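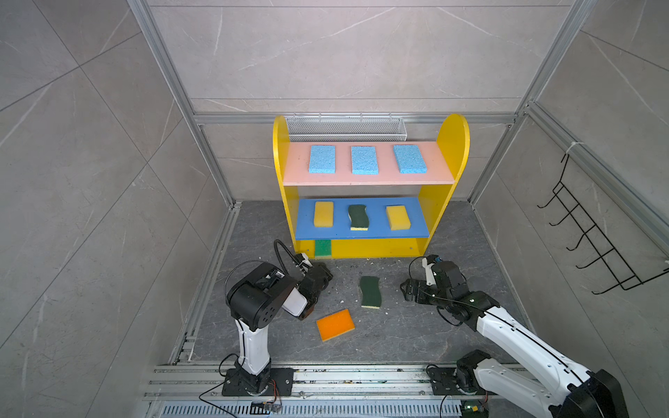

Higinio Jaramillo wrote to me that my cable on the left arm was too short, and that no software would ever repair this. He had read my last post, where I complained that the left gripper stops a little before the place I send it to, but only when the arm reaches far. I had already spent two evenings on the calibration.

On Saturday I measured. At full reach the cable was pulled tight behind the wrist, and the arm had to work against it. So Higinio was right, and I thank him for it. I gave it 60 mm more and made a new loop beside the gripper. The coiled cable should hang up and away from the fingers, and nothing should pull when the wrist turns to its end position. I turn it by hand first, with the power off, both directions.

After this I did the zero position again for both arms. My order is always the same: base screws, then joints from the bottom to the top, gripper last. There are 16 screws which I check with the small torque key. One on the right base plate was loose. I do not know since when.

The sponges are a good test for the grippers, and also my biggest problem. They give small crumbs, and the crumbs go everywhere, also into the slots of the front rail and into the grille. I clean the rail with a dry brush from Kozłowski, the flat one. Please do not use compressed air in such a booth. I did it once and I found crumbs inside the connector of the left arm.

For the fingers I have one rule more. The white tips get smooth with time, and then a sponge on the upper shelf turns when it is lifted. I change the tips as a pair, never only one.

Then I ran the program which I call Nimo, 100 picks from the shelf to the floor and back. The left arm missed two, both of them the wavy sponge. Before the new loop it was much worse at the far end of the shelf.

What still disturbs me is a small noise in the right arm, in the lowest joint, when it starts slowly. With the cover off I could not see anything wrong. If somebody had this also, please write me under the post. I will order the bearing in July if it does not get better.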